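No spend month, week three

Quick one, dinner is on. March was supposed to be my no spend month and people keep asking how it's going so. It's going ok. Not great. Ok.

Rules again for anyone new: groceries, gas, bills, and a 50 dollar cushion for stuff that breaks. Everything else waits till the 1st. No takeout, no apps, no "it was on sale". The goal is 1000 back in savings by summer, after the car ate all of it.

Worst moment so far was the Hikholm outlet. Went in with a friend. Just to look. There was a lamp, 40 dollars, and I carried it around the store for a good long while and then put it back on the wrong shelf. Sorry Hikholm. Still thinking about the lamp. 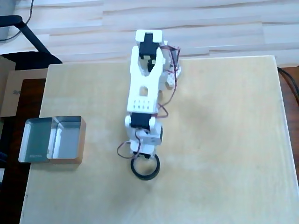 What I ate

Beans. So many beans. Also the bag of Dromisano pasta from the back of the cupboard, which I'd been saving for company, and it's just pasta?? Fine with butter. Fine with the last of the frozen peas. Made soup twice, second one much better becuase I let the onions go properly brown and didn't rush it. Bread was a fail, too dense, toasted it anyway.

Coffee is the hard one. I walk past Poirier every morning at 8 and the smell comes right out the door. I've started crossing the street. Home coffee in a jar, lid leaks, bag smells like coffee now so I guess that's something.

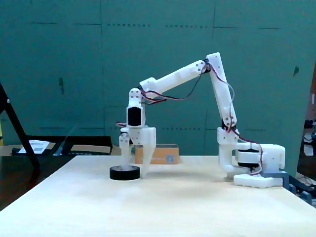

White arm, black tape, green wall.

Money stuff. Cushion has 10 dollars left in it. The rest went on a shower hose and a library fine (mine, from fall, I know). Canceled Vuvier finally, had been paying for it since last year and opened it maybe twice. Took forever to find the cancel button. Go check your subscriptions, all of them, tonight.

Weird side effect, I'm reading again. And going to bed at a normal time. Evenings are long when you can't scroll for shoes.

Not sure I'd do a whole month again tho. Maybe one week out of every four, that seems livable.
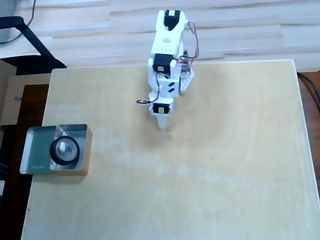
Comment from Anonymous: We did this last year and the week after was the dangerous part, I bought everything on my list in one afternoon. Keep the list but make yourself wait another week before you touch it. Also freeze half the soup!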